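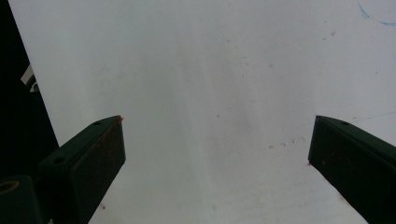
Estley, August

Does a downgrade on a bond I already own change what I get paid?

posted by tidewrack

I've got a small holding in a Jillard bond, bought through my ordinary share account, and on Monday I had an email saying the rating had gone down a notch. It's now just under investment grade, if I've read it right. The price has slipped to below 100 and I'm a bit rattled. Do they pay me less interest now? Or more, because it's riskier? And do I have to sell? I've been through the paperwork twice and my eyes glaze over every time.

mossy_ledger

Breathe! If it's a plain fixed-rate bond, the interest stays exactly as it was, downgrade or no downgrade. What moves is the price, so you'd get less if you sold today. Hold it to the end and you get the full face value back, as long as Jillard is still good for the money (and the rating people are telling you they're a shade less sure of that than they were).

One thing to look for in the terms is a "step-up" clause. Some bonds have one, and it means the interest goes up a little if the rating drops below a certain level. I had a Skov bond years ago that did this and I only noticed when the payment came in bigger than I expected. Mine was on page 194 of the prospectus, so get a cup of tea first. Search the document for "rating" and you'll save yourself an hour.

And no, you don't have to sell. Some big funds have rules about only holding investment grade, so they sell, and that can push the price down for a while.

kettlebridge2

Sell it. I hung on to Olilberg through 3 downgrades and wish I hadn't.

parsnip_row

Bit harsh, that! I'd say it depends how much of your savings is in it. If it's a small slice I'd sit tight and read the next results. If it's most of what you've got, that would worry me at any rating. Check when it matures too – two years is a lot easier to sit through than ten.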